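Notebook, bench 2, December
Entry by Lavanya, with bits from Murali and Lilla where marked

Rules for the tabletop cell, third pass

I said I would write this up properly after the long talk with Itziar and Ajith, and I've put it off long enough that Lilla left a pen lying across my keyboard this morning. So, with a pot of tea and a free afternoon, I am going through the working rules for the wrist-camera cell one at a time, with what we do now, what I think we ought to do, and where we still disagree. Please scribble in the margins. I mean that, the last version got a lot better once Murali had been at it with his green ink.

For anyone picking this notebook up cold: the current rules are the two typed sheets in the Povik binder, and those were mostly copied from what Ajith used at his old place, where they were moving machined parts out of steel trays. They were good rules for machined parts. We are doing household and grocery things now, with glass among them, and I kept finding myself reading a rule aloud and then doing something slightly different, which is a bad habit to let grow.

1. Clearing the reach

The binder says "the reach shall be clear of all objects not part of the task." I used to read that very strictly. Ajith reads it strictly still, and he has a point, because a clear table is a table you can check with one glance. But the whole reason for the Raltura work is that the arm has to cope with a table that looks like somebody lives at it, bowls and baskets and packages and all. If we clear everything away we have tested nothing anyone wants.

What I'd like to write instead: everything on the table is either on the setup card or it comes off. If you want a bowl there, wonderful, write down the bowl. What we are trying to keep out is the stray thing, the coffee mug or the roll of labels that was set down for a minute and then forgotten. Lilla suggested the person who writes the card should not be the person who checks it, and I like that very much, though with the few of us on some afternoons it will mean walking down the hall and begging.

2. Glass

This is the one we talked about longest. Up to now there has been no separate rule for glass at all, just the general line about "fragile goods." I want a real section. My draft:

Full glass bottles are handled at the slow setting, always, including on the approach and including when the gripper is empty and moving between them. People forget that last part. An empty gripper at full speed can knock a neighbor over just as well as a loaded one.

Grip height goes on the card. For a bottle with a shoulder and a narrow neck, we grip on the body unless the task says otherwise. Itziar would like to allow neck grips, since that is how a person would pull a bottle out of a box, and she is right about people, but a person feels the bottle start to swing and we are doing it with two fingers and a camera. I've written it as "neck grips by agreement, with a second person at the stop."

Eye protection for everyone inside the yellow floor line, visitors too. I don't think we need to argue about this one.

A dustpan, the thick gloves and the lidded bin are to be at the bench before the arm is powered. I went looking for the thick gloves on purpose, to see how long it would take, and I gave up and borrowed a pair from the Cuvov people next door. So that wants fixing before anything else on this page.

3. Packing and loose fill

Nothing in the binder covers this, and it's the part I care about most at the moment, so forgive me if I go on. We have started using boxes with filling in them, because goods come that way and because a bottle standing in fill behaves quite differently from a bottle standing on a flat surface. It leans. It can lean on its neighbor. You lift one and the others may settle into a new position, so whatever the camera saw before the lift is out of date the moment the lift is done.

The foam is also a nuisance in its own right. It clings to glass, it clings to labels, and it will happily cling to the gripping pads, where a few specks between pad and bottle are the last thing you want on something smooth and heavy.
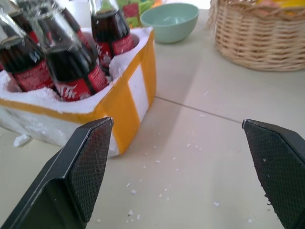 Bottles in the taped foam box, seen from the wrist. Note the crumbs on the tile and the specks on the right-hand pad.

So, the draft for loose fill, which I'd like everybody to try out for a while before we type it up:

Look at both pads before every run and wipe them if there is anything on them at all. Dry brush first, then the lint-free cloth. No spray on the pads, please, the crosshatch holds it and you'll be chasing a slippery grip for the rest of the afternoon.

Take a fresh look after every lift. The arm goes back to its viewing position and we take the bottle positions again from scratch. Murali timed this and it adds 11 seconds a lift, which he finds painful and I find perfectly fine. (Murali: I find it painful because I am the one standing there. Keep the rule.)

Sweep the table between runs. I had this down as "when needed" and Lilla crossed it out, quite rightly, as "when needed" in this room means never. Loose crumbs on a pale surface are also easy to miss from standing height, so bend down and look along the top with the side lamp on.

Rough box edges are treated as part of the load. If a rim is crumbling, it will go on crumbling every time something brushes it, and tape only does so much. Once pieces big enough to pick up are coming away, somebody needs to decide whether that box stays in use, and write the decision down with their initials. I don't want a fixed limit here. I tried to write one and it came out silly.

4. Stops and who holds them

One person holds the stop and does nothing else. They don't type, they don't hold the card, they don't answer the door. We all know this and I have caught every one of us breaking it, me worst of all, with a sandwich.

The stop is tested at the start of each session with the arm moving slowly and nothing in the gripper. Put the result in the log, even when it is fine. Especially then, really, as a log with only the bad days in it tells you very little. I went back through the sheets for the present setup and out of 170 sessions there are 53 with no stop test written down. I'm sure most of those were done. I can't show it to anyone, though, and if the Chevalier people ask us for our records in the spring I would like to be able to hand the folder across the table without going pink.

Handing over the stop is done out loud. "You have it," "I have it." It feels like a school play for the first week and then you stop noticing.

5. The camera

The wrist camera is easy to treat as furniture. Ajith wants a lens check added to the start sheet and I agree with him completely. Wipe, look at the live view, make sure both fingertips are visible and that the exposure isn't washing out on pale things. We have a lot of pale things, what with white foam and cream tile, and a very dark object standing among them is about as hard a case as one could set. I would rather have a check written down for it than trust that whoever is on shift happens to squint at the screen.

Also, recordings get reviewed by someone who was not in the room, at least one run out of each session. Itziar has offered to take the first batch. She notices things, and she isn't shy about telling you.

6. Language

A small one, and close to my heart. The binder says "shall" for everything, from the emergency stop down to where the pens go. When everything is a shall, people make up their own private list of which ones count. I'd like us to use "must" for the things that get a run called off, and "please" for the rest. Lilla thinks "please" looks soft on a typed sheet. Perhaps it does. I have worked in three labs with very stern sheets and I can't say the gloves were where they belonged in any of those, either.

Still open

Neck grips. Itziar and I are going to do a set together with water-filled bottles on the padded mat, and see how they swing. Nothing gets decided before that.

Whether the card writer can ever also be the checker, on a thin day. Ajith says no, Murali says yes with a note in the log. I lean toward Ajith, and I'd like to hear from Lilla.

How high the table lip should be. At present there isn't one, and a round bottle lying on its side will roll wherever it pleases. Murali has some aluminum edging left over from the shelf job and thinks he can clamp it on without drilling.

Where the sweepings go. Foam is so light that it floats out of the open bin whenever the door swings. (Lilla: there is a bin with a proper lid behind the Raltura crates. I'll bring it over.)

Pads. We have one spare pair and I've asked for two more. The old ones should be kept in a labeled bag with the session numbers on it, so we can compare wear later on.

To do before the next session: find our own gloves and give Cuvov theirs back, print the trial version of section 3 and tape it by the monitor, add the lens line and the stop line to the start sheet. I'll do the printing. Ajith has the start sheet file open already, so please don't edit it from the other machine until he says he's done.

L.N.

(Murali, later: gloves found, in the drawer marked CABLES. Have moved them to the hook by the stop and relabeled the drawer.)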